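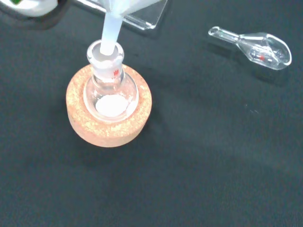 Unit 2: Charging a round-bottom flask with a solid
Himholm Teaching Laboratories, Introductory Organic Practice

Read these notes before you come to the bench. The weighing exercise from Unit 1 is assumed, and so is the section on ground-glass joints.

Supporting the flask

A round-bottom flask has no flat face and will roll if you set it down bare. Rest it in a cork ring whenever it is not clamped. The ring should be wide enough for the bulb to settle into the opening and narrow enough that the glass does not touch the bench. If the flask rocks when you let go of the neck, change the ring.

Cork soaks up spills. A ring that is stained or crumbling on the inside goes in the bin by the door, and you take a new one from the drawer marked Moen.

Check the glass before you put anything in it. Hold the flask up to the light and turn it slowly. Star cracks show up best against a dark surface. Any flask with a star crack goes back to the stockroom, however small the crack is.

Adding the powder

The flask should be dry, neck included. Powder that meets a damp neck sticks there, and you will spend longer getting it down than you did weighing it.

Use a powder funnel. Its stem is wide and short compared with the stem of a liquid funnel, which clogs with almost any solid. The stem should reach past the ground part of the joint. Grains left on the ground surface keep the joint from sealing, and they can scratch it.

Set the funnel in place before you pick up the weighing boat. Pinch the boat into a spout and tap it, letting the solid fall in small amounts. Steady the neck with your other hand. If the powder bridges in the stem, lift the funnel slightly and tap the side. Do not push it through with a metal spatula — a plastic rod is kept with each funnel set.

Leave the funnel in if solvent is going in next and the procedure says to rinse. Otherwise lift it straight up, hold it over the neck for a moment, and tap once more. Wipe the joint with a dry tissue before you grease it or fit a stopper.

Reweigh the empty boat. The difference between the two readings is the mass you record. What you meant to weigh does not go in the results table.

Flask sizes and filling

As a rule, a flask should be no more than half full once everything is in it. For the Mestomow preparation you will use 50 mL of solvent, so look at the total volume before choosing a flask. The 2,000 mL flasks on the top shelf are for demonstrations and need the large rings.

Joint sizes are printed or etched on the glass near the joint. Match the number on the condenser to the number on the flask. Two joints that look alike may still wobble.

For your notebook

Sketch the flask, ring and funnel as you set them up. Record both boat readings with units, the joint size, and the appearance of the solid. "White powder" is fine if that is all you see. Note any lumps or color.

Next reading: Grurkon bench manual, page 170, on clamping and stirring.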